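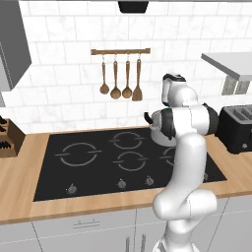
Kitchen view with black cooktop, wood counter and white wall tile.

Indthorpe Home Energy Switch: progress report to the Kedach Fund
July 13, 2019
Prepared by Algirdas Pētersons

You asked for a short report on whether the switch from gas to electric cooking is saving tenants money. I can't tell you that it is, and I would be wary of anyone who says so at this stage.

The grant covers 300 homes on the Luik estate. All of them have now had the new cooktop put in and the gas line capped. That part went well. The electricians finished inside the budget, apart from the older blocks, where the fuse boxes had to be replaced and we spent 2,000 dollars more than planned. I have moved that sum from the printing line, and I'd like your approval in writing.

The savings claim is where I have trouble. Dasaven, who supplied the bill tracking, sent us a summary showing a clear drop in energy costs after the switch. I asked for the figures behind it. They sent 674 monthly bills, and a good many are from spring, when people turn the heat down anyway. Nothing in the summary separates cooking from heating. A family that stopped running the furnace would look like a family that saved money at the stove. I have asked them to redo the work against the same months of last year, and until they do I would not quote their number in your newsletter.

I have similar doubts about the tenant survey. The form went out with a grocery voucher attached and the first question was "How much do you enjoy your new cooktop?" Most people said they enjoyed it a lot. I would have said so too. The comments at the bottom were more useful. Several tenants wrote that their old pans no longer sit flat, and one wanted to know who pays if the glass cracks. The lease is silent on that and the landlord has not answered my letter.

Air quality is the one result I lean toward believing. The monitors were left in place before and after, and the indoor readings fell in nearly every home that kept them plugged in. Even so, the first set was taken with windows shut and the second set with many of them open. We need a winter reading.

Still to do:
Winter air readings in the same homes.
New bill comparison from Dasaven.
A plain answer from the landlord on repairs.
Pan vouchers for tenants who asked, if you agree to the cost.

I do not recommend releasing phase 2 money for the Indthorpe side until the first two are in.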